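**Facilities Support Ticket 54-17: Utensil storage, Fulldale teaching kitchen**

Status: Open, awaiting parts
Opened: 7 September 2026
Reported by: Azucena Villaseñor, Kitchen Programs
Assigned to: Bickerstaff Building Services

**Issue as reported**

The utensil drawer at the Fulldale teaching kitchen no longer closes when fully loaded. The left runner has separated from the cabinet wall at the rear fixing. Staff have been instructed not to force the drawer. Silicone spatulas and spoons require a temporary place of storage until the runner is replaced.

**Log**

*Entry 1.* The drawer was removed and inspected. The runner is bent and cannot be reused. A replacement was requested from Kodovero under the existing parts account. The supplier has quoted 6 working days for delivery.

*Entry 2.* The kitchen has been advised to use the white plastic bins with oval handle openings as interim storage. Short-handled spoons are to be kept in the smaller bin and spatulas in the larger. Long items placed in the smaller bin have been reported to tip it over when it is lifted by one handle.
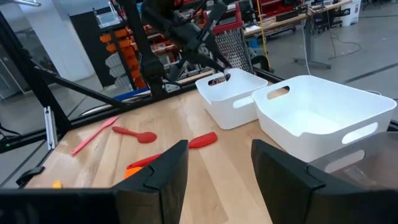

*Entry 3.* The kitchen asked whether utensils should be sorted by color. This is not required for the purposes of this ticket. Sorting by length is sufficient and will allow the contents to be returned to the drawer in the original order. Any utensil with a split or lifting edge should be set aside and reported under a separate ticket.

*Entry 4.* Jerico site office confirmed that the bins may be kept on the butcher-block table during opening hours. They must be moved to the shelf before the table is oiled. The oiling schedule has not changed, and the next application remains planned for December.

**Outstanding actions**

- Bickerstaff: fit the replacement runner and test the drawer under full load.
- Kitchen Programs: confirm that all utensils have been washed before they are returned to the drawer.
- Kitchen Programs: return the bins to dry storage once the drawer is back in service.

This ticket will remain open until the load test has been signed by both parties.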